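The cable situation

I moved my desk on Saturday and learned that I own 8 power cords for which there is no surviving appliance. One of them is as thick as a garden hose. I plugged it into nothing for a while and then put it back in the bag, where it will outlive me.

The bag lives under the table. So does everything else. I once paid $70 for a cable tray from Liltora, which promised to "restore calm to the underside." It came with seven screws and holes for more than that, and it is now in the closet, very calm.

My friend Lakmal has strong views on this. His cables are sleeved, labeled and tied down with little gray straps, and he vacuums under there for pleasure. He told me to start by unplugging everything and seeing what I missed. I missed the internet within a minute.

So my policy for now is that the top of a table is my responsibility and the floor belongs to the cables. A clear tabletop with one tub on it counts as tidy. Amancay says this is how people end up with a storage unit. She may have a point, but she has also borrowed three of my extension cords since January.
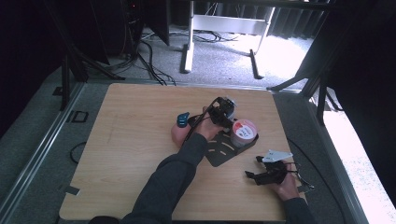
One tub on top, cables on the carpet behind.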